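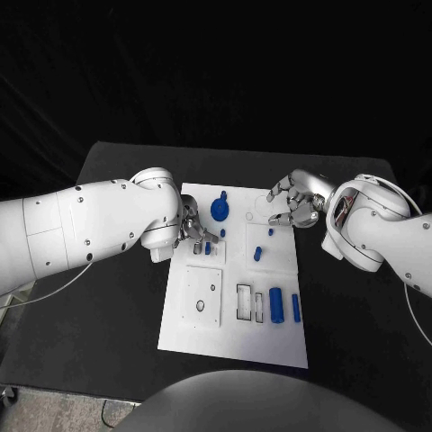
5. What the Board Does and Does Not Measure

5.1 Background to the board

The assembly board came out of an argument. When the two-armed platform was set up at the Ollura shared workshop, the first reports that went around were short written notes, and nearly all of them said that the hands could "do assembly." We did not doubt that the people who wrote them had watched a peg go into a hole. We doubted that a peg going into a hole, once, with the person who built the fixture standing at the controls, told anyone much about the machine. Mansour's first draft of the test plan had the heading "Is this a skill or a habit?" and the question still seems to us the right one to start from.

The board is a flat white plate that sits on a dark gray table. It carries raised white fixtures with round holes and slots, and it goes with a set of blue parts: pegs, cylinders, and a larger round part that we call the knob. A black curtain hangs behind the table. All of the attempts reported in this section were made on that table with the curtain in place, and this already limits what can be claimed. Blue parts on a white board against a black background are about as easy to tell apart as parts can be. A member's own bench at home, with a wood top and a coffee cup and last night's offcuts on it, would be a harder place to find a peg. We have no numbers for such a bench and we would ask readers not to guess at them from ours.

5.2 Who ran it, and how often

Five members of the workshop took turns at operating the arms through October. Between them they logged 600 attempts. An attempt starts when a hand first closes on a part and ends when the part is released, wherever that happens to be. We chose this rule after a week of using a looser one, under which an operator could pick up a part, think better of it, put it back, and call the whole thing practice. Under the looser rule the board looked very good.

Brannigan kept the log by hand for the first part of the month and later moved it to a spreadsheet. The two halves do not match in every column. The paper sheets record which hand was used and which part was picked up, but do not separate a part that was dropped from a part that was set down in the wrong place. The spreadsheet does. We considered going back through the recordings to fill the gap and decided against it, mainly for lack of hands. Where a figure below depends on the distinction, only the later half is used, and we say so.

Sessions ran for up to 20 minutes before a break. Operators said they got worse toward the end of a session. The log neither backs this up nor rules it out: the easy parts tended to be done first and the awkward ones last, so fatigue and difficulty are tangled together. A proper design would have shuffled the order. Ours should have, and it did not.

5.3 What a success looks like in the log

A success is a part seated in its hole or slot with the hand clear of it. The definition sounds strict and is less strict than it sounds. A cylinder that drops the last bit of the way under its own weight counts. So does one that is pushed down with the back of a finger after the grip has failed. Both happened, and in the early sheets both were entered with the same check mark as a clean insertion. Anyone comparing our log with the results from the Quintanilla build, where a part had to be seated by the same grasp that picked it up, should know that they are reading two different things under one word.

We are also unsure how much of the success belongs to the hands. The fixtures are forgiving. Clarnska, the board design we started from, has a slight lead-in at the mouth of each hole, and we kept it when we made our own. With a lead-in, a peg that arrives off center tends to find its way. Without one, it sits on the rim and stays there. Mansour made one plate with square-edged holes and tried it on an afternoon when the workshop was quiet. He found it unpleasant enough to use that the other operators asked to go back to the original plates. We think the square-edged plate is the more honest test and intend to make a full set of them.

5.4 One hand or two

The claim we heard most often, and trusted least, was that two arms are better than one for this kind of work. It is repeated in the workshop's own newsletter. In the attempts that we watched closely, the second hand mostly waited. It would be brought in over the board, held there with the fingers open, and taken away again with nothing done. Operators described this as "having it ready." It may well be useful to have it ready. But a hand that is ready and a hand that is working look the same in a log that only says both arms were in use, and ours said only that until Brannigan added a column for contact.

Figure 4 is typical of what prompted the new column. Both arms are over the board. A reader who wanted to count this as two-handed assembly could do so, and one of our own operators did.

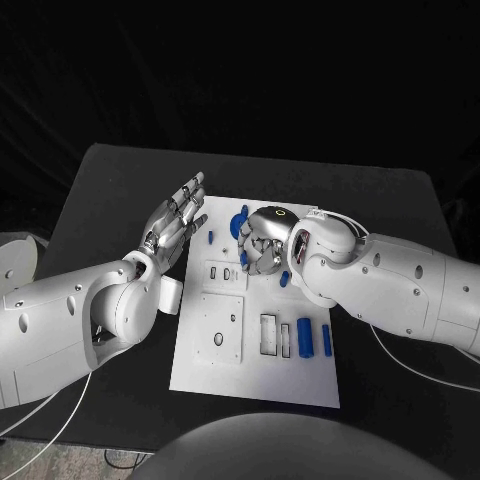 Figure 4. Both arms over the board, black curtain behind. The right hand is curled around a small blue piece; the left is held open above the upper-left corner of the board and touches nothing.

There is a fair reply to this. A person working at a bench also keeps the idle hand close, and would be slower if made to put it in a pocket. We put that to a rough test by asking two of the operators to park the left arm and work with the right alone. They did not like it. Their complaints were mostly about reach: parts standing at the far left of the board had to be approached across everything else. That is an argument for two arms, but it is an argument about the width of the board, and a narrower board would weaken it. It does not show that the hands cooperate.

The cases in which they might truly have to cooperate are few on this board. Every part can be lifted by one hand and every fixture stays where it is. To need a second hand, the task would have to include something that moves when pushed, or a part that must be turned from one grasp to another before it fits. The knob comes closest, and some operators did pass it across. Others simply put it down and picked it up again, and were no slower as far as we could tell.

5.5 The pieces that were left standing

The two cylinders, one thick and one thin, are started upright near the right side of the board, beside the slots. An upright cylinder is a kind thing to offer a hand. The grasp can be made from above with very little wrist motion. When a cylinder is laid on its side, the fingers have to come down on both flanks of something that can roll, and the log entries for those attempts are longer and crosser. "Chased it" appears in several of them. One entry says only "no."

We had not planned to vary how the parts were laid out, and it varied anyway, depending on who reset the board. This is the largest single weakness in the data. Two operators with the same skill could easily post different results if one of them was in the habit of standing everything up neatly first. We did not record the starting layout for the first four sessions at all.

5.6 Remarks on the Tresomitz comparison

Members have asked us to set our results next to the ones circulated from Tresomitz, which report higher success on what is called the same board. We have declined to print a combined table. The Tresomitz notes do not say how the parts were laid out, whether failed grasps were restarted, or how much practice came before the counted attempts. They may be perfectly sound. We wrote to ask and had a friendly answer that did not cover these points. Until it does, a combined table would mostly compare two sets of house rules.

What we are prepared to say is modest. The hands can pick up small blue parts from a flat board and put most of them where they go, with a practiced person in charge, good contrast, and fixtures that help. Whether that carries over to a stiff connector or a stripped screw is a separate matter, and the board as built has nothing in it that would tell us. Section 6 describes the changes planned for the second version, beginning with the square-edged plates and a printed card showing the starting layout.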